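We use cookies to improve your visit. By continuing to browse you accept our cookie policy.

Skidine review
2024-06-11
By Hye-jin Ham

Skidine is a one-on-one fighting game from Terow, the small studio that made the puzzle game Lotia. It has 18 characters at launch and a story mode that took me over four hours to finish.

The controls are easy to pick up. There are two attack buttons, a guard and a throw, and most special moves use a short stick motion. Timing is stricter than it looks - a late block gets you hit every time. The training mode shows frame data but won't let you record a dummy, and I missed that a lot.

Nugroho is the character I played most. He is slow, has good reach and can punish from half the screen away. His corner throw does too much damage and will probably be patched.

Online play was fine when matched with people nearby. Ranked queues were long in the evening, and I was dropped twice while loading.
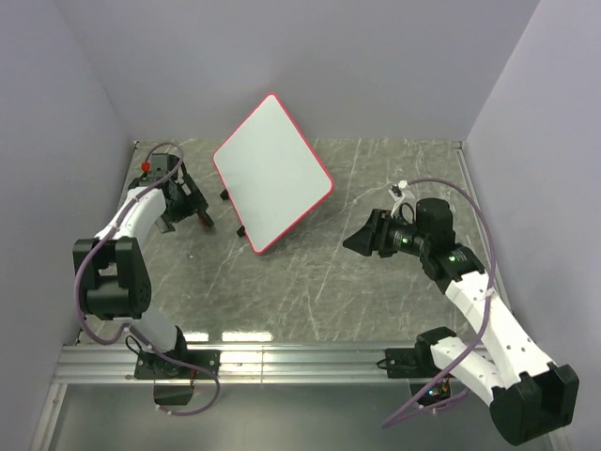

Two arms, one on each side of a marble-patterned tabletop.

The music is forgettable and the menus are slow, but the fights are good. Worth buying if you have a friend to play with. Solo players can wait for a sale.

Related
- Lotia: two years later
- Best fighting games for beginners
- January release roundup

Contact | Copyright 2024 | Back to top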